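About Us > Our Story

Search this site Search Go

Hi, We're Matbridge Language School
20 March 2021
By Hiwot Demissie

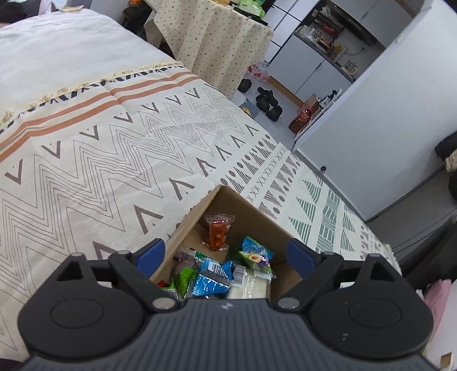
I started teaching Amharic at my own kitchen table, to one student, who had married into a family from Gondar and wanted to follow what her mother-in-law was saying about her cooking. (It was mostly nice. I helped her with the parts that weren't.) She told a friend, the friend brought her husband, and before long I had people sitting on the radiator cover. So when a former dance studio came up for rent on Kershaw Street, I signed the lease before I'd worked out how to pay for chairs.

We're still in that same space. The mirrors are still on one wall, which new students complain about for a week or two and then start using to check what their mouths are doing. Amharic has a handful of sounds that English just doesn't have, the popping ones especially, and it helps to see yourself make a t' or a k' and compare it with the person next to you. You will feel silly. Everybody in the room feels silly together, and I think that's half of why it works!

Matbridge teaches two languages, Amharic and Afaan Oromo. I look after the Amharic side and Tolera Tamiru looks after Oromo. Tolera came to us as a substitute when I lost my voice one winter (bad timing for a language teacher), and his first class ran forty minutes over since no one wanted to stop arguing about vowel length. I offered him a job that night by text message. He wrote back "ok" and nothing else, and he's been here ever since.

We have different styles and I'd rather you knew that going in. I talk a lot. I tell stories, I wander off, I come back to the verb eventually. Tolera plans his lessons down to the minute and writes beautiful, tiny handwriting on the board, and his students have better notebooks than mine do. In Oromo a long vowel or a doubled consonant can change the word completely, so he drills those early and he drills them hard. With Amharic I start with greetings, because there are so many of them and because you can't walk into a house and jump straight to your business. You ask how someone is, how they slept, how the family is, and you ask again. My beginners spend their whole first evening saying hello.

What about the alphabet? That's the question I get most on the phone. Amharic uses the Ethiopic script, fidel, and yes, we teach it from the start. I know some courses spell everything out in English letters for months. I tried it that way at the kitchen table and I regretted it, since people got attached to the spelling and then had to unlearn it. The chart looks huge when you first see it. But the characters come in families, each one a consonant that changes its shape a little for the vowel, and once you've got the hang of a few families the rest go faster. Oromo is written in the Latin alphabet, in a system called Qubee, so Tolera's people get to skip that particular headache. They have other ones.

Our classes are small. Each group has its own evening and stays together for the whole term, and we run 3 terms a year with a break in June when I go see my aunts. We've got 4 levels in each language. Level One assumes you know nothing at all. Level Two assumes you remember Level One, which is optimistic, so we spend the first two meetings going back over it. By Level Four we're reading newspaper columns and folk tales and having real disagreements about them.

People come for all kinds of reasons. A lot of our students grew up hearing one of these languages and answering in English, and they understand far more than they think they do. I have a soft spot for that group, having raised two children who did exactly the same thing to me. We also get nurses, adoptive parents, people engaged to somebody, one retired bus driver who just likes languages and is now better at the past tense than my son. If you're not sure where you fit, call and chat with me for ten minutes in whatever mix of languages comes out. I don't give a written placement test. I used to and it made people sweat.

The lending shelf deserves its own paragraph, I'm proud of it. We have 127 books, most of them children's books, and don't turn up your nose at that. Children's books are where the everyday words live. Take one home, keep it a month, write your name on the card inside the back cover. Please do not shelve them yourself when you bring them back, Tolera has a system.

Over the past year we moved our classes onto the computer, like everyone did. I was sure it would be terrible. Some of it was! You can't really hear an ejective through a laptop speaker, and I've had to ask grown adults to hold a sheet of paper in front of their lips so I could see it jump. But it brought us students from well outside town, and a few of them have begged us not to drop the online group, so we're keeping one going at each beginner level whatever happens.

We publish a little workbook too. It's called Detitz, a nonsense word my daughter came up with when she was four and that I've never been able to shake. It covers Level One Amharic and has 611 practice sentences, all of them things a person might say out loud. No pens of my aunt. The second printing fixes the mistake on the page about telling time, where I forgot to explain that the Ethiopian clock starts counting at dawn, so seven in the morning is one o'clock. Several people were very confused about a dinner invitation. If you have the old printing, bring it by and I'll write the correction in for you.

We share the building with Clatance, the tailor's shop downstairs, and the street door is theirs. Go in past the counter and take the stairs on the left. If the shop is closed, ring the upper bell and give us a minute to get down to you. Parking on Kershaw Street is free after six.

To sign up or just ask something, call the school and leave a message if I don't pick up, and say which language you're interested in. I call back in the afternoons. Tolera prefers email and answers it very early in the morning, so don't be alarmed.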